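Bamport Community Kitchen
Minutes of the Program Meeting, 11 February 2023

Present: Filippos Katsaros (chair), Lefteris Deligiannis (minutes)

1. Minutes of the last meeting
Approved with one correction. The Fustitz invoice was for 123 aprons.

2. Play food for the children's cooking table
Filippos reported that the play vegetables from Kikell have arrived. Parents had asked for pieces large enough for small hands. The corn was passed as suitable. 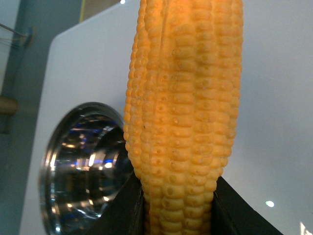 Ear of corn, kernel detail.

Lefteris will wash the set before it goes out and check it again in July.

3. Electric pot
The pot is to be used for display and pretend cooking only.
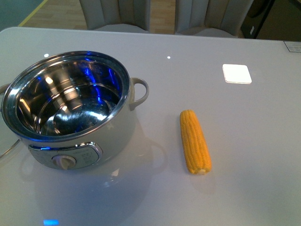

The cord will be kept in the office cupboard – Filippos has the key. Buying a second pot was discussed and put off until the budget is settled.

4. Table layout
Lefteris asked for one dish per session, with few things out at a time. 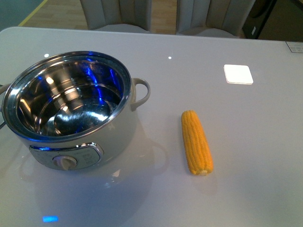 The first session will be corn soup, using the Hà recipe cards. Children will take turns adding the food and setting the dial. With the pot on the left and the corn to its right, there is space in front for the cards. Agreed.

5. Storage and budget
The budget for the year stands at 2,000, with 500 set aside for the children's table.
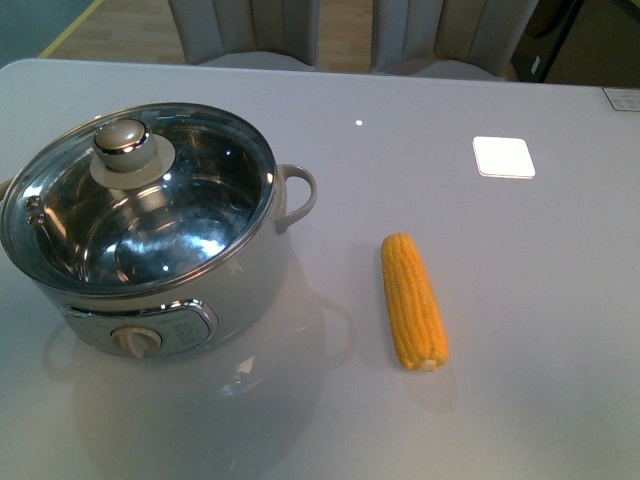 Filippos wants everything put away in the same state after each session. The pot should be left empty with its glass lid on, and the corn goes back in the vegetable bin. The gray chairs stay where they are – they are too heavy to move every time.

6. Next meeting
Lefteris to send out the date.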